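滨田罐头厂开放日走了一趟

2018年12月2日

去之前我就不太信“开放日”三个字。厂家肯让外人看的,多半是刚擦过地的那几间。滨田(Hamada)这次发的请柬写得很热情,说“全程透明”,到了门口才知道全程分成4段,第3段因为检修不开放,偏偏是封口和杀菌。做罐头的不给看杀菌,那我来看什么?

带队的是坂井胜彦,讲话很快,稿子背得熟。他说厂里每天抽检267罐,我问抽检不合格的怎么处理,他说“按规定处理”。再问规定是哪一份,他就请大家往前走,注意脚下。

原料间倒是比我想的好,鱼腥味不重,地漏边上也没有积水。切配线当时停着,说是换班,我们站了好一阵也没等到人来。墙上的温度记录表填得整整齐齐,从上到下像同一支笔一口气写完的,字的大小都一样。也许真是一个人值班,我不敢说一定有问题。

试吃放在最后。油浸的偏咸,茄汁的还行,甜味压过了鱼味。同行的金子菜摘觉得很好,买了两袋;我觉得门市价比镇上超市贵,没买。标签上的字印得太密,生产日期要翻来覆去地找,这一点我在意见表上写了,不指望有回音。

提问环节只留了很短的时间。大西翔太问鱼从哪里进,答复是“多个合作港口”。有人问能不能看进货单,主持人笑了笑,把话筒递给了下一位。

要说值不值得去:路费自理,来回小半天,纪念品是一块印着厂名的抹布。带孩子来玩可以,想弄清罐头怎么做出来的,恐怕要失望。听说明年6月还要办一次,如果杀菌间肯开门,我再考虑。 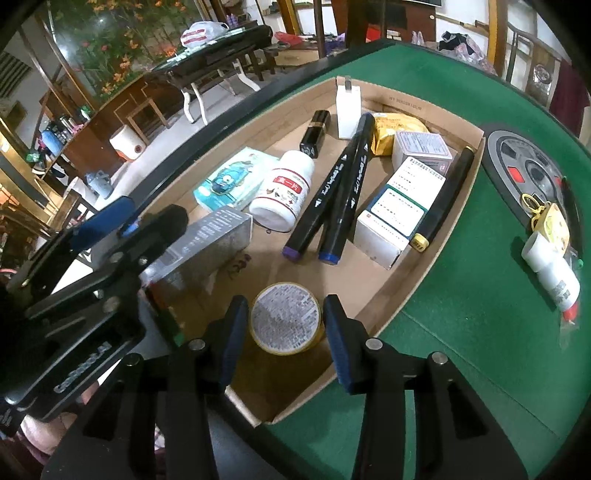 纸盒里的圆罐,顶上标签的字密得认不出来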